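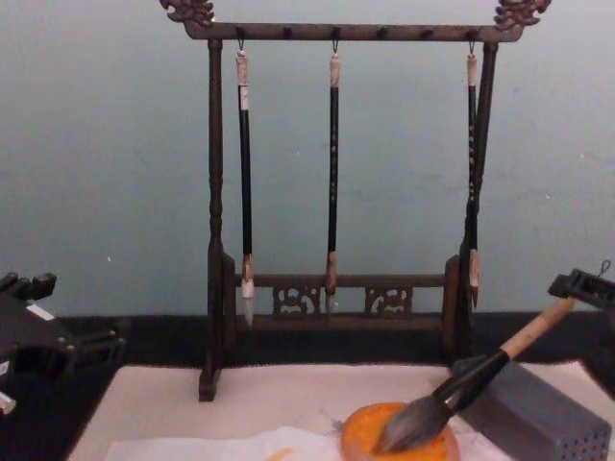

Page last changed: October, 10:40 (section 3 only; figure numbering unchanged)

3. Storage posture and the drying of brush tufts

Figure 3. Brushes hanging by their end loops from a wooden rack with dragon-head finials.

3.1 Background

The manuals used by teachers of brush writing agree that a rinsed brush should be hung with the tuft downwards, and they disagree on nearly everything else. Some ask for the tuft to be shaped before hanging and some forbid it. Drying times between a few hours and two days are given, seldom with any mention of the weather or the size of the brush. The advice to hang is usually justified by the claim that water left in a brush standing on its handle will run back into the ferrule, soften the glue and loosen the hair. We found no measurements in support of the claim in the teaching literature, although the mechanism is plausible and repairers describe damage that fits it.

Racks of the kind in Figure 3, with hooks under a crossbar, put the tuft clear of any surface. Two other methods are common in classrooms. In the first, brushes are laid flat on a folded cloth. In the second, they are stood tuft upwards in a jar. Section 3 compares the three postures by the mass of water retained at fixed intervals after rinsing, and by the condition of the glue joint after repeated wetting. Ink residue is treated separately in section 4.

3.2 Materials

All test brushes were bought from one supplier, Ternen, in a single order, and were of one pattern: mixed goat and weasel hair, bamboo handle, hanging loop at the upper end, exposed tuft length 38 mm. Brushes were weighed dry on arrival. Those whose dry mass lay more than 5 per cent from the median were set aside, which left 81 for the trials. These were divided by drawn lots into three equal groups, one for each posture.

The water was Clellamport mains supply, left to stand overnight in the test room. Ink was not used in the trials reported here, because its solids add to the mass of the tuft and would have to be subtracted by an uncertain amount. The glue is described by Ternen as an animal glue with resin. We did not analyse it, and the results should not be carried over to brushes set in epoxy.

3.3 Procedure

Each brush was immersed to the lip of the ferrule for 10 minutes, lifted, and drawn once across the rim of a glass dish on each side of the tuft. The tuft was then brought to a point between finger and thumb with no further squeezing. Earlier work in this project (section 2.4) showed that the squeeze is the largest single source of variation between operators. For this reason all brushes were prepared by the second author, Ngân Nghiêm, and all weighing was done by the first, Shufen Qian, who was not told which group a brush belonged to until the series was complete. Brushes were passed for weighing through a hatch, in a random order, and returned to their posture within one minute.

Weighings were made at 1, 2, 4, 8, 12 and 24 hours. The test room was held at 19 to 21 °C with relative humidity between 50 and 58 per cent. There was no forced air. Hanging brushes were spaced 60 mm apart, flat brushes lay on cotton cloth of one weight, and standing brushes were placed one to a jar so that no tuft touched another.

A wetting cycle was defined as one immersion followed by 24 hours of drying. Seven cycles were run. The weighings of the fourth cycle were lost for 8 of the standing brushes when the balance was left uncalibrated after a power cut, and these values were treated as missing. A weighing was repeated if two successive readings differed by more than 5 mg. Counting repeats, 1,384 readings were entered in the log for the first three cycles alone, and the log was checked against the balance memory by a person who had taken no part in the trials.

After the last cycle each ferrule was loaded with a steady pull of 5 N applied to the tuft through a padded clamp for 30 seconds. Movement of the tuft relative to the ferrule was read with a dial gauge. A movement of 0.2 mm or more was recorded as a loosened joint.

3.4 Results

Water loss in the first two hours was nearly the same in the hanging and standing groups. By the fourth hour the hanging brushes had lost a mean of 71 per cent of the water taken up, the standing brushes 66 per cent and the flat brushes 62 per cent. The gap between hanging and standing widened until the eighth hour and then closed. At 24 hours the hanging and standing means could not be told apart within the error of the balance. The flat brushes remained heavier by a small but steady amount, and the cloth beneath them was damp to the touch in every cycle.

The order of the groups was the same in all cycles. Absolute retention rose slightly between the first and third cycles in every group and was level afterwards. We take this to be the removal of the starch size with which new tufts are stiffened, after which the hair opens more freely and holds more water.

Loosened joints were found in 2 hanging brushes, 3 flat brushes and 6 standing brushes. The difference points in the direction the manuals would predict. With groups of this size it does not reach the level of significance set in section 1.5, and we do not claim it as a finding.

Bending of the tuft was not among the planned measures. It was nevertheless noted that most of the flat brushes had taken a visible set towards the cloth side by the end of the trials, and that this persisted after one further wetting.

3.5 Discussion

The case for hanging as an aid to speed is weak. A user who rinses a brush in the evening and takes it up again the next evening would find little difference between a hanging brush and one stood in a jar. The difference is greatest between four and twelve hours, and so may matter in schools where one set of brushes is shared between a morning and an afternoon class.

The case for hanging as a protection for the joint is stronger in mechanism than in our data. Water in a standing brush must leave against gravity or through the hair near the ferrule, and the ferrule stays wet for longer than the total mass suggests. A direct test would require the moisture at the joint to be measured on its own. Ambrose probes of the needle type were tried for this purpose in a pilot and abandoned, as the hole made for the needle gave the water a new way out.

Two limits should be kept in mind. First, the tufts were of one length. A large brush holds many times the water of a small one for a modest increase in surface, and its drying curve is likely to be longer and flatter. Secondly, tap water leaves the hair cleaner than ink does. Carbon and glue held near the root of the tuft slow the outward passage of water, and the effect may not be equal across postures. The trials with ink in section 4 were run on a smaller number of brushes, with the standing group given an extra rinse at the request of Endunance, who lent the humidity cabinet and wished to keep ink off its shelves. The two sets of figures should therefore be compared within each section only.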